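The arm on the hall floor
A home-built robot, a floor that shows up every mistake, and a winter spent learning to put one blue brick after another

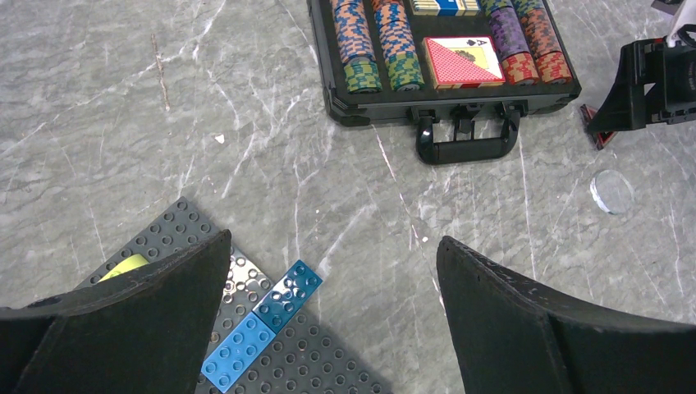 MAKERS & WORKSHOPS

I started building the arm in November, on the kitchen table, and by the time the clocks went forward it had taken over the hall. It's a wonderful thing to have in a hall. It sits on a square of birch ply with four rubber feet, it hums to itself when it's holding a pose, and I still stop to look at it every time I go past with the washing.

The plan was modest. I wanted an arm that could pick up small household things and set them down somewhere sensible, with a gripper I had made myself and a camera close enough to the fingers to see what they were doing. I'd read enough build diaries to know that people often buy the whole thing and then write about the software. I like software, but I like filing a bracket until it fits a good deal more, so I went the long way round.

Most of the mechanical parts came from a second-hand kit called Cuvora, which a member of our shared workshop in Lallville had bought and never opened. It cost me a set of decent chisels and a promise to show everyone the result. The kit gives you the links, the bearings and a bag of screws in three nearly identical lengths (measure them, all of them, before you start). The motors and the driver board I bought new. With the camera, the power supply and a length of very nice flexible cable I didn't strictly need, the bill reached £699, and I have stopped adding to the spreadsheet.

The gripper has been the best part of the job by a mile. It has two fingers that close towards each other, with flat inner faces, and I must have drawn them a dozen times on the backs of envelopes. My early ones were too thin and bent inwards at the tips, so they'd pinch a brick at the top and let the bottom swing out like a loose tooth. The present pair are broad, matt black and a bit brutish. They fill a large part of the camera's view, one on either side, and I worried about that until I'd driven the arm for an evening and found that I was steering by them. You line up the gap, you come down, you close. The right-hand one has picked up some pale scuffs along its top edge, which I'm rather proud of.

Getting the camera in the right spot took longer than making the fingers. Too far back and the wrist got in the way; too far forward and it clouted the floor on the first low reach. Stankevičius, the metal merchant two streets from the workshop, cut me a little angled plate from an offcut, and I slotted the holes so that I could slide the camera up and down before tightening it. If you build one of these, slot the holes. I had drilled neat round ones in three earlier brackets and every one of them was wrong by the width of a pencil line.

Weighed on the kitchen scales, everything beyond the elbow comes to 946 grams. I'd hoped for less. The shoulder motor manages it, but with the arm at full stretch you can hear it working, and the whole thing nods very slightly when it stops. I've since learned to bring it in close before asking for anything delicate, and I suspect that a counterweight is in my future.

Down to the floor

Why the hall? The kitchen table wobbled, for one thing, and I was tired of clearing away a robot before every meal. But the floor was the real attraction. It's grey marble, put down by whoever had the house before us, and it's as flat as anything in the workshop. It's also shiny and covered in white veins, and for a camera that is a proper challenge. A vein can look very like the edge of something. Early on my software was convinced there was a long thin object lying across the floor and went to fetch it again and again, with great patience, closing on nothing.

I could have put down a sheet of plain card. A friend at the workshop told me to, more than once. I tried it, and it made everything much easier and much duller. I wanted an arm for a real house, with a real floor and the things that end up on it, so the card went back behind the wardrobe.

The job I settled on is building bricks. They're cheap, they're tough, they're very accurately made and every house with children in it has a crate of them. The dark grey baseplate goes down at whatever angle it likes, and the arm has to lay bricks on it end to end. The two in front of it as I write are both blue, though a different blue, one bright and one a darker teal with a gloss to it. I hadn't given the colours a thought when I fished them out of the crate. The glossy one catches the light along the top and gave the software fits for a week.

Studs are unforgiving. A brick that is a hair out of line will sit on top of them looking perfectly content, and you only find out when you touch it. Pressing down harder sounds like the answer and usually pushes the baseplate across the marble. What worked for me was to lower the brick until the motor current rises a little, let the fingers go slightly slack, and nudge. I got that from watching my own hands, having put a few dozen bricks on slowly at the table like someone learning to knit.

Clutter, on purpose

Round the baseplate I leave a bit of a muddle, and I change it whenever I'm passing. The poker set has become a favourite. It lives in a black case with a moulded inside, and with the lid open you get columns of chips lying on their edges, all speckled, in orange and blue, green and yellow, purple and grey, red and yellow. There's a pack of cards in a slot among them with the ace of spades showing. For a camera hunting a plain blue brick it's a marvellous distraction, since there are blues in there too and any number of small bright rectangles.

Then there's the clear disc. It's round and see-through, the marble's veins show faintly through it, and about all that gives it away is a thin bright line at the rim. I haven't asked the arm to pick it up yet. I've put it near enough to be annoying.

The software that ties it together is called Vernance, a free package that the Lallville group has been using for its own projects. It records what the camera sees alongside the position of every joint, and lets you play a run back at any speed. I move the arm with a small hand controller, lay a brick, put everything somewhere else, and go again. An evening's worth is 30 runs if I'm left in peace. After that my thumb gets sloppy and the recordings aren't worth keeping.

And I do love the playback! You see your own bad habits straight away. I come in too high on the left, always, and then swoop. I hesitate over the baseplate at exactly the same height every time, as if there were a shelf there. When I first let the arm try a run on its own it hesitated at that height as well, and I laughed so much that I had to sit down on the stairs.

What it needs next

The fingers want something grippier on their inside faces. I've got a strip of thin rubber set aside and two kinds of glue to try. The cable run along the forearm is held with tape, and the tape is starting to lift. I'd also like a softer light in the hall, which at the moment has one bulb in just the wrong place, so that the arm throws a shadow over its own work.

If you fancy having a go, begin with the gripper and work it by hand for a few evenings before you buy a single motor. Mine spent a fortnight on the end of a broom handle with a bicycle brake cable to close it, and I learned more from that than from any drawing. The workshop at Lallville has a bench free most evenings, and the arm will be going along there as soon as I've found a box long enough to carry it in.

2 May 2018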